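Notes, bulletins et grosse fatigue

Bon, je vous avais promis un billet sur la réunion du collège et je le repousse depuis avril, alors allons-y. Chez nous, à Fuentealba, le conseil a décidé que les bulletins de sixième n'auraient plus de moyenne générale. Plus de classement non plus. À la place, des pastilles de couleur par compétence, saisies dans Werkance, le logiciel que personne chez les parents n'arrive à ouvrir du premier coup (moi, il m'a fallu 3 essais et un mot de passe de 15 caractères !).

Je ne suis pas une nostalgique du bonnet d'âne, hein. Mais quand ma fille rentre avec huit pastilles vert clair et une vert foncé, je fais quoi de ça ? Elle a compris les fractions, oui ou non ? J'ai posé la question à Renato Aravena, son prof de maths, qui a été très gentil et m'a répondu que « le vert clair est un vert ». Me voilà bien avancée.

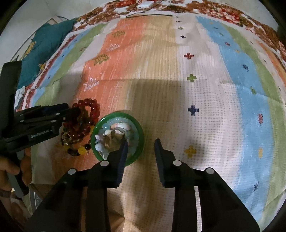
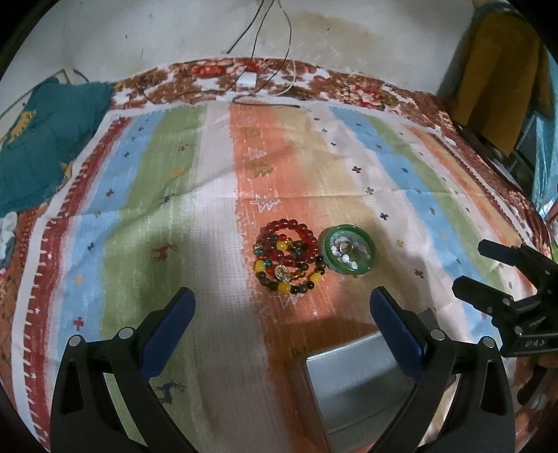 Carnet de bord, n° 8

Je reprends. À la réunion, on était serrés dans la salle de musique et Ulises Ulloa a lu une lettre signée par 200 familles, qui demandait simplement de garder les notes à côté des pastilles. Les deux, quoi. Je l'ai signée, je ne m'en cache pas. Réponse de la direction : on en reparlera après une année complète - donc quand nos enfants seront en cinquième.

Ce qui m'agace, c'est qu'on nous vend ça comme une mesure pour les élèves fragiles. Or ma voisine, dont le fils rame en français, elle veut justement savoir où il en est, et vite, pour lui trouver de l'aide. Une pastille orange en juin, c'est trop tard !

Si vous êtes passés par là dans un autre collège, racontez-moi en commentaire comment ça s'est fini. Une lectrice m'a parlé de la méthode Grumstead, je n'ai pas encore lu le document qu'elle m'a envoyé (il est long, et j'ai des copies de dictée à signer).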